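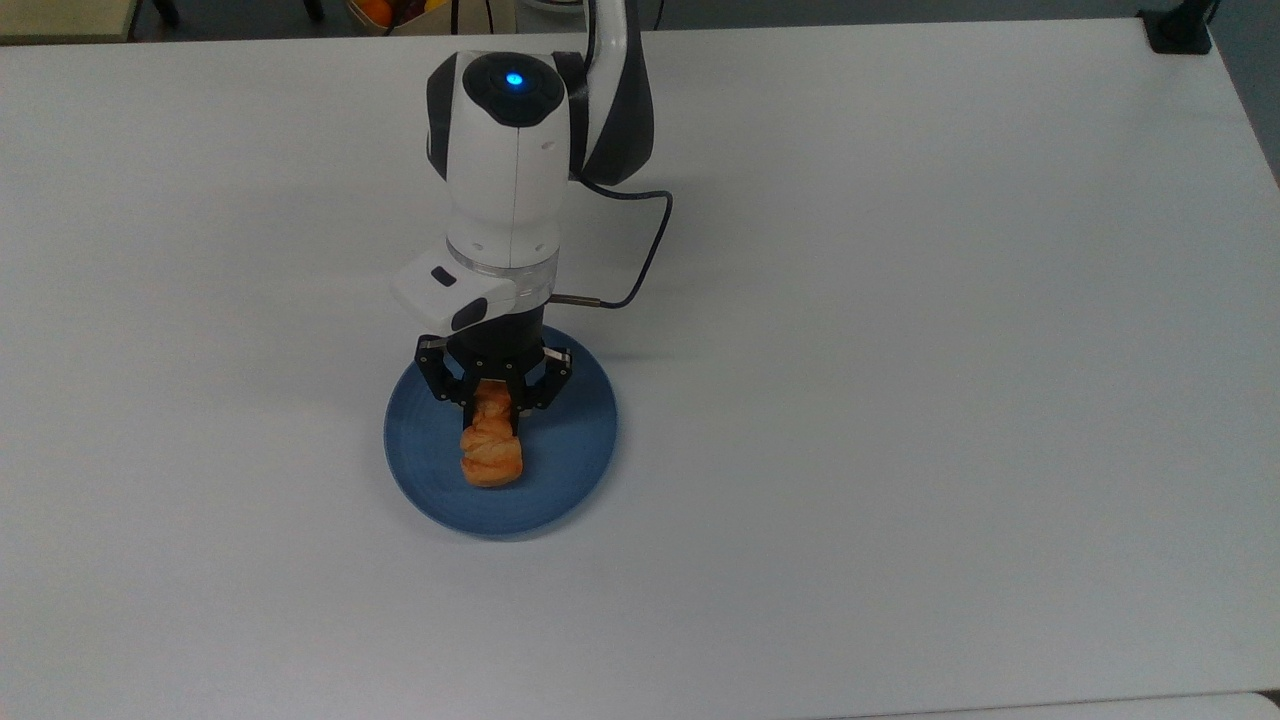 Drerport Film Nights: progress report to the Ginero Fund, spring season

Where we are

The season has reached its halfway point and is still solvent, which puts it ahead of the last two. Four of the eight films have been shown, and 464 tickets have been sold against a target of 700 for the full run. Your grant paid for the hall, the licences and a projector bulb that cost more than the first projector did.

Audiences

The opening night drew 209 people to see Macedo, a three-hour drama about a customs officer who may or may not be dead. We had put out chairs for far fewer. By the interval there were enough to go round, and those who stayed were very keen on the second half, or at least on discussing it in the car park.

Gikari, the ghost story, did less well. The ghost is revealed in the final minute to be the landlord, something most of the back row had said aloud in the first ten. We still think it was worth showing. The comment cards were split between "haunting" and "draughty", and we have spoken to the hall about the second.

Money

Spending is within budget except for licences, where a distributor charged us for two showings of a film we could barely fill once. We have asked for £300 back and have received a very friendly email. Bar takings were up in April, when we showed the comedy with no jokes in it.

Changes to the plan

The silent film has moved from May to June, as the pianist's hand is in a splint. The open-air showing is off. We had described it in our application as "weather permitting", and on reflection that was the whole of the plan.

The talk after each film will now be capped at twenty minutes. The one after Macedo lasted longer than some of its marriages.

What we need from you

Please release the second half of the grant by the end of May, so that we can pay for the last two licences. We would also like your consent to move the unspent outdoor screen money to chairs.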